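I went to the Reltasetti open day expecting to be sold something, and I was, a little. The invitation promised "the future of handwork" and there was a lanyard. I don't trust any event with a lanyard. But it was free, it was 44 minutes on the train, and I've been rude about robots on this blog often enough that I figured I should go look at some.

The building is the old Chaudhary block, done over as an open office. They had 32 people signed up, and we got split into groups and walked around by someone from the lab. Ours was Pramila Kashyap, who was patient with me. I will say that up front because I asked her a lot of annoying questions.

First came a slide talk, and the less said the better. It had a curve going up and to the right with no label on the side. I asked what the numbers were and was told that slide was "directional."

The part I'd come for was cables. Reltasetti says its Penusora project will have robots plugging in and sorting thin wires, the kind of fussy job that people still do by hand in most shops I know. What they showed us was a person doing it, holding a gripper with two yellow-tipped finger pads that close on the wire. The camera in the gripper records the whole business, and the recordings are what the robot is supposed to learn from.

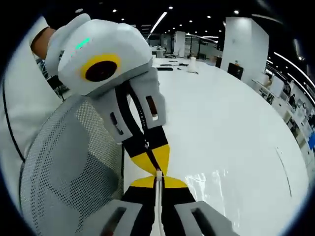

My problem is with the word "autonomous," which was on the banner by the door. A person was deciding where to grab, how hard to squeeze and when to let go. I put this to Pramila and she said yes, that's the teaching stage, and the arm comes later. Fair enough. So where was the arm? Being serviced, she said. We got a video of it instead, sped up, and the speed was printed in the corner in type so small I had to walk up to the screen.

She told me they have 297 recordings of the cable job so far. I asked how many they need and she said she didn't know yet, and I liked that answer better than anything in the slides.

They let us have a go. I am clumsy and I dropped the wire twice before I got the hang of squeezing slowly. It's harder than using your fingers, and I came away with some respect for whoever does it all day. I did ask what that job pays. Pramila said she'd have to check.

A man in my group wanted to know if he could buy one for his Nustenora workshop. Not for sale, they said, and then took his email address anyway.

Would I go again? If the arm's working, sure. I'd want to see it do 10 cables in a row at normal speed, on a table I picked, with the staff standing well back. I wrote that on the feedback card. There was a box for "most inspiring moment" and I left it blank.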